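Home About Archive Contact

Posted in: Robots & Other Day Jobs

Wiping Things Down for Science

When I started at Plineseo I told my mother I was going to teach robots, and I think she pictured a classroom. What I mostly do is wipe furniture. I've been at it since May, and I still haven't found a good way of explaining it at family dinners, so I'm going to try it here and then just send everyone the link (hi, Mom).

The short version is that I do the chore myself, holding a gripper where my hand would normally be, and the robot learns from the recordings. The task this week is called Jera. I have no idea who names them – the last one was Navarro, which was folding, and I was terrible at it. Jera is cloths and cabinets. Pick up the cloth, bring it to the wood, wipe, let go.
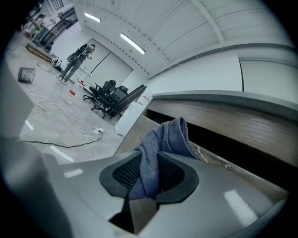
I had thought this would be the easy one. I've been wiping down kitchens since I was tall enough to reach one! But a cloth in your own hand is a lovely, forgiving thing. You feel it bunch up and you fix it without a thought. With a gripper you get two fingers and whatever you managed to pinch, and if you pinched a corner, well, you're going to be dusting with a corner. I spent my whole first morning taking hold of too little and then pressing too hard to make up for it.

What helped was slowing down and grabbing a good fat fold from the middle. I also stopped trying to be neat. My instinct was to lay the cloth out flat first, like a napkin, and it only made it harder to pick up.

The edges and corners of a cabinet are their own little problem. On a flat top you can be sloppy and still get there, but down at a corner the wrist has to turn before the arm does, and my arm always wants to go first. I do those low ones down at floor level, and my knees have opinions about it by lunchtime.

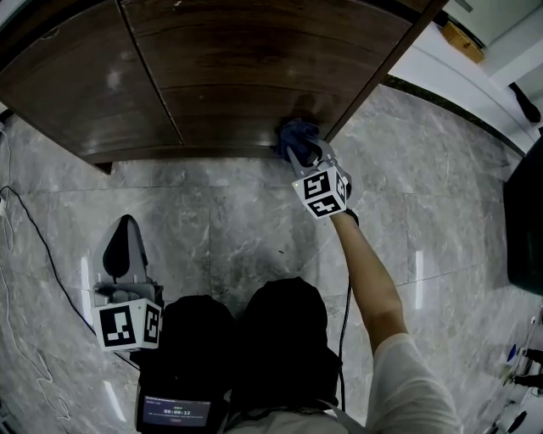
A few things I'd tell a new person

Keep each try short. Ours are under 60 seconds, and if I've fumbled for half of that I would sooner start over than rescue it. Change where you begin, too. I caught myself starting from the same front corner all one afternoon, and the folks over at Gravley, who go through our recordings, sent back a very polite note about it.

Mind the cable. And wear something with sleeves you can push up. 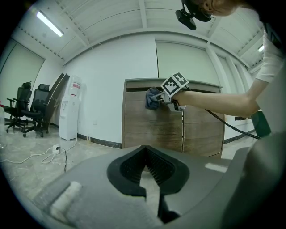 The goal for Jera is 600 good tries, split over 6 days, and I'm 2 days in. Some of it is dull, I won't pretend otherwise. You get into a rhythm, though, a bit like shelling peas, and I find I notice things I never used to. I came home last night and watched my own hand wipe the counter and thought, look at that, three fingers doing one thing and the thumb doing another, and I never asked them to.

Next up is supposed to be something with drawers. I'm looking forward to it, mostly because I've been promised I can do it standing up.

Get new posts in your inbox. Enter your email to subscribe. Unsubscribe at any time.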